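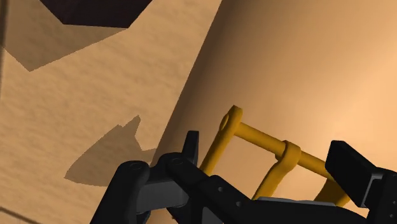 Kristýna Štefanec wanted to know, when we showed our first results in November, why we had trained on simulated pictures at all if the shadows were going to fool the network anyway. It was the best question we got, and it ended up shaping the whole second half of the project!

Home Projects Team Reports Contact
Search this site Go

Carnwood: Teaching a Grasp Checker About Shadows
Thenmozhi Bangera and Ívar Þorgeirsson

Our checker is a small network that looks at one rendered view from near the gripper and gives a score for how likely the grasp is to hold. It never sees the whole arm – only the fingers, whatever is close to them, and the surface behind. We liked that limit, as it kept the network small enough to train overnight on a lab desktop.

The trouble Kristýna had spotted was real. In our simulator (we named it Rungate, after a long evening) the shadows have sharp edges, and they can spread a long way over a plain tan surface. Our first network had learned to lean on them. When we moved the light and left everything else where it was, its scores jumped around like crazy.

So we rendered 2377 views and gave each grasp 6 light positions. The new rule in training was simple: the same grasp under a different light should get the same score, and the network pays a penalty when the two drift apart. We held back 233 views for testing and never looked at them until the end.

It worked better than we dared hope. The old network changed its verdict on 58 of the held-back views when the light moved. The new one changed its verdict on 11! Most of those 11 were views where a dark finger hid the place where it met the object, and we're not sure a person could call those either.

We also tried blurring the shadows. That helped a little, but the network got worse at thin bars, so we dropped it.

Next we want to try the checker on a real gripper. Ívar has already started on the camera mount, and Thenmozhi is rewriting the light sampler so it can run while the network trains.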